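Cold brewing oolong overnight – how much leaf, and can I reuse it?
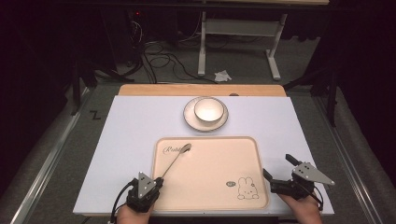 Darius Bălan
Member, Zirncombe Tea Swap

Hi everyone! I've fallen hard for cold brewed oolong this summer and I'd love some advice from people who have been at it longer than me. I used to make iced tea the old way, brewing it hot and tipping it over ice, and I liked it well enough. Then a mate gave me a glass of his cold brew on a Saturday arvo and I've hardly boiled the kettle since.

My trouble is that my jugs come out different every time. I've been putting three teaspoons of rolled oolong into a one litre jug, filling it from the filter tap and leaving it in the fridge when I go to bed. Some mornings it's gorgeous, all peaches and flowers. Other mornings it tastes like water that once met a leaf. Same tea, same jug, same shelf in the fridge.

So, how much leaf do you use, and how long do you leave it? And can I brew the leaves again afterwards? They look so plump in the morning that it feels wrong to put them in the compost. I've got a 71 gram pouch left and would like it to last through to the next swap.

Edit Pintér
Moderator, 1591 posts

Welcome to the cold side, Darius! Oolong is my favourite tea for this and I get a bit carried away on the subject, so grab a drink.

Stop using teaspoons, that's my first thought. Rolled oolong comes in little balls of all sizes, and a spoonful from the top of the pouch can weigh a lot less than a spoonful from the bottom, where the small bits settle. A cheap kitchen scale that reads to a tenth of a gram will sort you out. I use 14 grams in a litre and a half, which is a touch strong for some people, and I start from there with any new tea. If it's a dark roasted one I'll drop it a little.

The second thing is that tightly rolled leaf is slow to open in cold water. If your tap runs colder one night than the next, or the jug goes in right at the back, you'll notice it in the glass. What I do is give the leaves a quick splash of hot water first – just enough to cover them, ten seconds, pour it off – and then add the cold. They loosen up beautifully and the jug is far more even from top to bottom. Give it a gentle stir before bed as well.

For time, I like eight to ten hours for a green style oolong and up to 12 for a roasted one. Strain it when it's done. I used to leave the leaves in all day and it went a bit flat and woody by dinner.

And yes, please do use them again! I go hot for the second round. Straight into the teapot in the morning while I'm making toast, water just off the boil, two minutes. You get a lovely mellow cup and the last of the flavour the cold water didn't reach. I wouldn't keep damp leaves sitting on the bench for later, though. Use them that morning or bin them.

Which oolong is it, by the way? If it's the Skikach one from the June swap I have the same pouch open and it's a cracker. It took me three goes to get it right.

Takumi Kobori
Member, 179 posts

I just chuck in a handful and it's always fine. Use a bigger handful.

Love it with a slice of cucumber.

Leonardo Mancuso
Member

Agree with Edit on the scale, best thing I ever bought for tea. I'd skip the hot splash if the tea is very lightly oxidised, as I think you lose a bit of the perfume down the sink, but try two jugs next to each other and see which you like. That's half the fun!

One more idea: check your jug. Mine had a mesh insert so narrow that the leaves swelled up and jammed together overnight, and the ones in the middle were still half rolled. I tip them in loose now and pour through a strainer. Huge difference, and the colour is so much prettier – a proper clear gold.

Darius Bălan
Member, Zirncombe Tea Swap

You're all legends, thank you! It is the Skikach, Edit, well guessed. And Leonardo, my jug has one of those skinny inserts too, so it's coming out tonight. Scale is ordered. Two jugs going in the fridge as soon as it turns up, one with the splash and one without, and I'll post how they go.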